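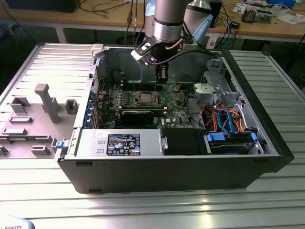
By June the arm at Jindivton had learned to hesitate, and I loved it for that.

Our method was called Groklow. Before every reach, the arm guessed how wrong it might be, and if the guess was too big it hovered and looked again. We gave it 957 tries on old desktops and I cheered at my desk for most of them! 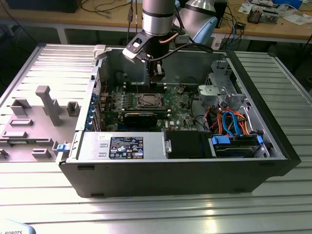
What did the hovering do for it?
It gave the arm a second look at the board, and its aim got better.

The Maveck grant people wanted a number. Without the pause, 861 clean grasps out of 2000. I sat up past midnight with cold tea, waiting on the new runs — the last 63 felt like a grand final. 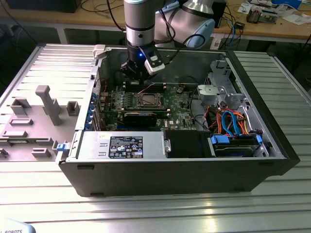
Over the memory slots, blue light on.

"It's thinking," I told my mum on the phone.

"Is it allowed to?" she said.

I laughed so hard I missed the next grasp, and had to scroll back through the log to find it. Clean. I read the line out to her twice.
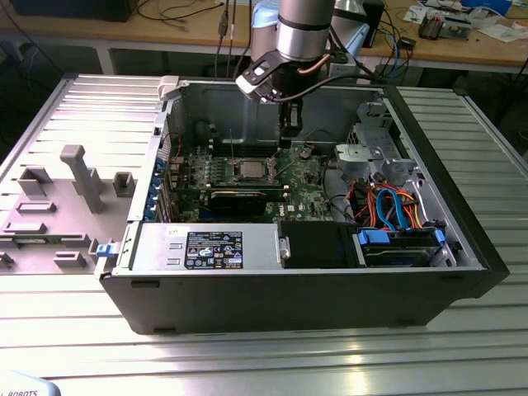 The Morning After

I rode in early and typed the first sentence of the paper.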